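방에 휴지통은 하나면 된다

나는 휴지통을 방마다 두는 것에 반대한다. 한집에 살면서 이 문제로 의견이 갈리는 사람이 꽤 많은 것으로 안다. 우리 집도 그랬다. 한동안 우리 집에는 휴지통이 다섯 개 있었다. 부엌, 욕실, 거실, 침실, 작업방에 하나씩이었다. 지금은 부엌에 하나, 작업방에 하나만 있고 욕실 것은 지난겨울에 치웠다. 불편하다는 말은 첫 주에만 나왔다.

휴지통이 많으면 방이 깨끗해진다고들 한다. 손이 닿는 곳에 통이 있으면 바닥에 버리지 않는다는 논리다. 그 말이 맞는 면도 있다. 그런데 통이 다섯 개면 비울 통도 다섯 개다. 영수증 두 장과 귤껍질이 든 통은 아무도 비우지 않는다. 가득 차지 않았으니 다음에 하자고 생각하고, 귤껍질은 그 사이에 마른다. 통 하나가 사흘 만에 차면 사흘마다 비우게 되고, 다섯 개로 나누면 보름이 지나도 그대로 있다. 쓰레기의 양은 같은데 집 안에 머무는 시간만 길어진다.

나는 사무실 비품을 정리하는 일을 오래 했다. 트로카르라는 작은 회사였고, 한 층을 통째로 썼다. 책상마다 휴지통이 있었는데 이사를 앞두고 세어 보니 117개였다. 직원 수보다 많았다. 그중에 제대로 차 있는 통은 복사기 옆과 탕비실 쪽뿐이었고, 책상 밑의 통은 대부분 비어 있거나 우산꽂이로 쓰이고 있었다. 새 사무실에는 25개만 가져갔다. 처음에는 불평이 있었다. 데데 아카라는 동료는 코를 풀 때마다 일어나야 하느냐고 물었고, 나는 그렇다고 대답했다. 그는 한 달쯤 뒤에 책상 밑이 넓어져서 다리를 뻗을 수 있다고 했다. 그것을 찬성으로 받아들여도 되는지는 모르겠지만 불평은 더 없었다.

물론 집은 사무실과 다르다. 집에서는 청소해 주는 사람이 따로 오지 않고, 통을 비우는 사람과 채우는 사람이 대개 같다. 같지 않은 집이라면 그건 휴지통 개수보다 먼저 이야기해야 할 문제다.

통의 종류에 대해서도 할 말이 있다. 나는 뚜껑 없는 플라스틱 통, 그것도 옆면에 구멍이 뚫린 가벼운 통을 가장 좋게 본다. 구멍이 있으면 밖에서도 속이 어느 정도 보인다. 속이 보이면 비우게 된다. 뚜껑이 있는 통은 냄새를 가두는 데는 좋지만 쓰레기를 잊게 만든다. 페달이 달린 금속 통을 몇 년 썼는데, 페달이 망가진 뒤로는 허리를 굽혀 손으로 열었고 결국 뚜껑을 떼어 버렸다. 그럴 거면 처음부터 뚜껑이 없는 편이 싸다. 로고가 박힌 디자인 제품도 선물로 받아 봤지만 쓰레기를 담는 데 차이는 없었다.

가벼운 통의 약점은 잘 넘어진다는 것이다. 청소기 호스에 걸려도 넘어지고 발에 채어도 넘어진다. 이 점을 들어 무거운 통을 사라고 권하는 사람이 많다. 나는 의견이 다르다. 무거운 통은 넘어지지 않는 대신 자리를 옮기지 않게 된다. 옮기지 않으니 그 밑을 닦지 않는다. 욕실에 있던 사기 통을 치웠을 때 바닥에 둥근 자국이 남아 있었고, 그 자국은 솔로 문질러도 다 지워지지 않았다. 넘어진 통은 주우면 된다. 통이 비어 있으면 줍는 데 몇 초면 끝나고, 차 있었다면 그 전에 비웠어야 한다.

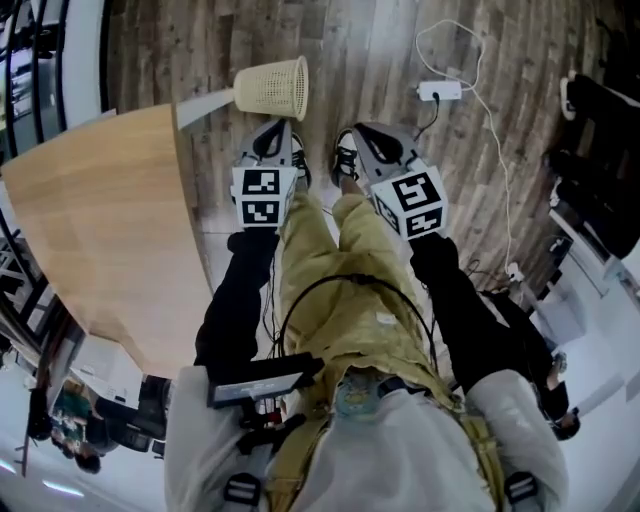 나무 바닥이라면 더욱 그렇다. 마룻널 사이의 틈에는 먼지와 부스러기가 들어가고, 통 밑에 깔린 것은 가장 늦게 발견된다. 우리 작업방 바닥도 나무인데, 나는 토요일 아침에 바닥에 있는 것을 전부 들어 올린 다음 쓸고 닦는다. 휴지통도 그때 같이 든다. 의자는 책상 위에 거꾸로 올리고, 통은 비워서 복도에 내놓는다. 이 일에 15분이 걸린다. 사기 통이나 금속 통이었다면 아마 밀어 놓고 그 둘레만 닦았을 것이다. 실제로 예전에 그렇게 했다.

바닥에 물건을 두지 말라는 조언은 흔하다. 나도 대체로 동의하지만 조금 지나친 데가 있다고 본다. 사람이 사는 방의 바닥에는 뭔가가 있게 마련이다. 읽던 책이 있고, 가방이 있고, 휴지통이 있다. 바닥을 완전히 비워 두려면 그 물건들이 들어갈 가구가 필요하고, 가구는 또 바닥을 차지한다. 옛 동료가 스토베넨이라는 수납장을 들였다고 해서 가 본 적이 있다. 안에 휴지통을 숨기는 칸이 있었다. 문을 열고, 통을 당기고, 버리고, 밀고, 문을 닫아야 했다. 그 집 아이는 과자 봉지를 수납장 위에 올려 두고 있었다. 나 같아도 그랬을 것 같다.

숨기는 것과 치우는 것은 다른 일인데 자주 섞인다. 수납장 안의 통은 보이지 않을 뿐 여전히 쓰레기를 담고 있다. 손님이 오기 전에 통을 벽장에 넣는 집도 있다. 그럴 시간이면 비우는 편이 빠르다. 손님도 휴지를 버릴 곳이 필요하고, 찾지 못하면 주머니에 넣거나 식탁에 둔다. 나는 남의 집에서 사탕 껍질을 쥐고 저녁 내내 앉아 있었던 적이 있다. 물어보면 될 일이지만 대화 중에 묻기가 애매했다.

비닐봉지를 씌우느냐 마느냐 하는 문제가 남는다. 부엌 통에는 씌운다. 작업방 통에는 씌우지 않는다. 작업방에서 나오는 것은 종이, 실밥, 연필 깎은 부스러기 정도이고 부엌 통에 바로 쏟으면 된다. 구멍 뚫린 통에서 부스러기가 샌다는 지적은 맞다. 나는 신문지 한 장을 접어 바닥과 옆면 아래쪽에 댄다. 신문지가 없으면 택배 상자에서 나온 포장지를 쓴다. 그것도 번거롭다면 연필은 부엌에 가서 깎으면 된다. 봉지를 작은 통마다 씌우던 때에는 한 해에 200장짜리 한 묶음을 거의 다 썼고, 그 가운데 많은 수가 반도 차지 않은 채로 버려졌다. 봉지를 담으려고 봉지를 쓴 셈이었다.

욕실 통을 치운 일은 설명이 조금 더 필요할 것 같다. 욕실에 통이 꼭 있어야 하는 집이 있고, 그런 집에 치우라고 할 생각은 없다. 생리용품을 쓰는 사람이 있거나 렌즈를 끼는 사람이 있으면 두는 것이 맞다. 블라스타 바르토시는 내 글을 먼저 읽고 제목부터 고치라고 했다. 제목은 그대로 두기로 했지만 이 문단은 그래서 넣었다. 우리 집 욕실에서는 화장지 심과 다 쓴 치약 정도만 나왔고, 그것은 나오는 길에 들고 나와도 된다. 화장지 심은 한동안 세면대 위에 쌓였다. 그 버릇이 없어지는 데 한 달이 걸렸다.

통을 어디에 두느냐도 개수만큼 중요하다. 책상 바로 밑은 좋지 않다. 발이 놓이는 자리라서 채어 넘어지고, 던져 넣다가 빗나간 것이 보이지 않는다. 문 옆도 좋지 않다. 문을 열 때마다 부딪친다. 나는 책상에서 두 걸음 떨어진 벽 앞에 둔다. 앉아서는 닿지 않는다. 일어나서 버리고, 일어난 김에 컵도 부엌에 가져다 놓는다. 던지는 사람도 있을 텐데 빗나가면 본인이 주우면 된다.

통을 새로 살 생각이라면 먼저 지금 있는 것을 한 주 동안 그대로 두고 어느 것이 차는지 보기를 권한다. 차지 않는 통은 씻어서 다른 데 쓰면 된다. 우리 집 거실에 있던 것은 지금 뜨개실을 담고 있고, 침실에 있던 것은 베란다에서 빨래집게를 담고 있다. 둘 다 구멍이 있어서 속이 보이고, 빨래집게가 떨어져 가는 것도 금방 안다.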